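Candied Orange Peel: Syrup Notes, Sixth Season

Last updated: Friday, April 15, 2022

Print this post | E-mail this post

The peel in this batch came from thick-skinned navels bought at the Tikollow market. Thin-skinned juice oranges will candy, but the strips go leathery at the edges before the middle has taken up enough sugar. I now press a thumbnail into the skin before buying. If it goes in easily and leaves a white mark, the pith is deep enough.

Quantities for one batch:

400 g peel, cut in strips, pith left on
400 g white sugar, plus more for rolling
400 g water
2 tablespoons light corn syrup
pinch of salt

Blanching comes first. Cover the peel with cold water, bring it to a full boil, drain, and repeat. I used to do this three times because the card I learned from said three. Two is enough for navels. The third boil took out bitterness I wanted to keep, and the strips started to split along the pith. For grapefruit I still do three, and Rawan Abou Jaoude tells me she does four, with salt in the first water. I have not tested the salt.

After the last drain the peel should be soft enough to cut with the side of a fork. If it resists, simmer it in plain water until it gives. Sugar firms up whatever it finds, and peel that goes into syrup hard will stay hard.

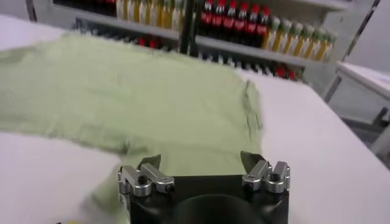
The syrup starts at equal weights of sugar and water. Dissolve the sugar over low heat before adding the peel, then hold it at a bare simmer with the lid off. A rolling boil drives off water faster than sugar can move into the peel, and the result is a shriveled strip in a thick glaze. I look for a bubble or two breaking at the rim of the pan. Do not stir. Swirl the pan if the strips need to be moved.

The corn syrup is there to slow crystallizing. Last July I left it out to see what would happen, and the pan seized overnight into a single block with the peel inside. It was recoverable - add a splash of water, warm gently, start over - but the strips darkened on the second heating and tasted of caramel. Fine over ice cream, wrong in a fruit cake.

My schedule is slow. Simmer 20 minutes, turn off the heat, cover, and leave it until the next day. Repeat until the strips look clear all the way through when held up to a window. For this batch that took 6 rounds. The one-afternoon method works if you are only making garnish, but the centers stay cloudy and the keeping quality is poor.

Fouad Obeidat wrote to ask about final temperature. I stop at 225 F, measured with the probe off the bottom of the pan. Above that the syrup clings too heavily and the strips never dry properly. Below it they weep in the jar. My kitchen in Etdale is close enough to sea level that I make no correction. If you live higher up, check the boiling point of plain water first and subtract the difference.

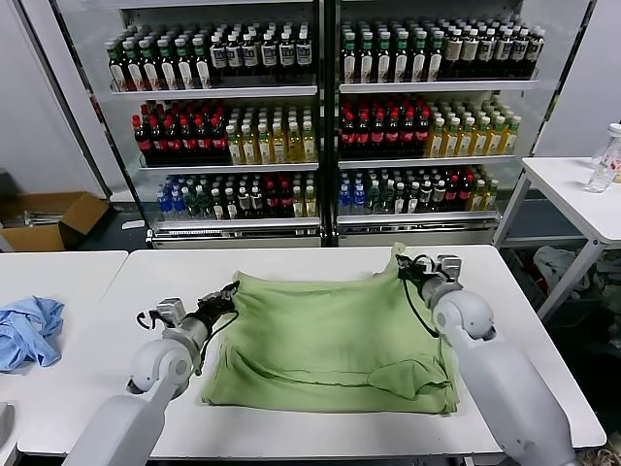
Green cloth on the white table, with a robot arm at each side.

Drying is the step I have changed most. Lift the strips out with a fork and let them drip over the pan, then set them on a wire rack with space between. Leave the rack at room temperature overnight. The oven, even on its lowest setting, made the outsides tough. The strips are ready to roll when they are tacky but do not leave syrup on a finger. Rolled too early, they dissolve the sugar and need a second coat. Rolled too late, nothing sticks.

Use granulated sugar for rolling. Superfine gives a smoother look on the first day and turns gray and damp after a week in the tin. For baking I skip the coating entirely and store the strips plain between sheets of parchment.

Save the leftover syrup. Strained and kept in the refrigerator it has lasted me a month. It goes into iced tea, or gets brushed on a warm pound cake. It can also start the next batch of orange, thinned with a little water, though I would not use it for lemon.

Next on the list is citron, if Samira Hamdan can get me one with no soft spots.

Print this post | E-mail this post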